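Workshop notebook, boat Trevard
October 2019

Continued from the last page. The stern gland is dripping again, more than I like. I tightened the two nuts by one quarter turn each, evenly, and turned the shaft by hand. It still turns free. I will look again after we have run the engine for one hour. If it needs more than another half turn, the packing is finished and we must repack before winter.

Bilge under the engine: pumped out and wiped with old towels. The water was brown but with no oil on top. I put a clean white cloth under the gearbox, so that a new leak will show.

Engine hours 179 since the last oil change. This is too long. Edgardo has oil on his shelf, up to 6 liters, and says we can take it and pay later. Filter must be ordered, the old number is written inside the engine board lid.

Weed hatch: the seal is flat on the left side. I turned it over and greased it, and it closes well for now. Please everybody check the clamp before starting, also if you were not the one who opened it. 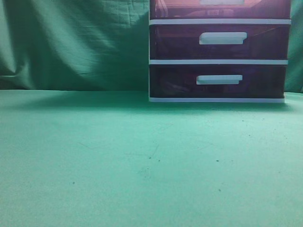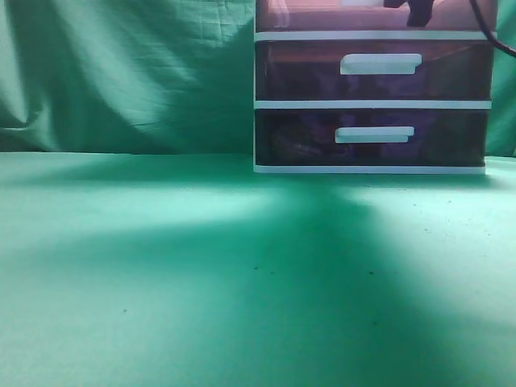
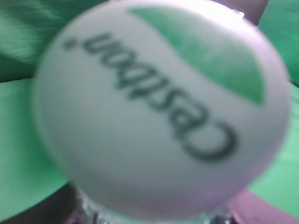 Kenneth Sebastian read the first part of this entry and does not agree with me about the gland. He would not tighten it any more, he would repack it now while we are moored at Pudholm, where the water is shallow and one can stand if something goes wrong. He also asks if I measured the shaft where the packing runs, because "new packing on a worn shaft is money in the canal." I did not measure. He is right that I should.

So the plan is changed. Before repacking I will clean the shaft and measure it at three points with the caliper. Three rings of packing, joints not in one line. Old rings must come out completely, last time we found a piece left behind from the owner before us.

Batteries: the starter battery is good. The second house battery falls too fast in the evening with only the cabin lights on. I disconnected it and will leave it alone until the next visit, then compare.

Mooring lines: the stern line is worn at the fairlead. Cut off the bad end and made a new eye. My splice is not beautiful but it has five tucks.

Lock windlass: the small one is missing. Jonalyn thinks it stayed at the lock below Dagdag. The spare one is heavy but it fits.

Still open: filter, packing, caliper from Virgilio, paint for the gunwale (wait for April, now too damp).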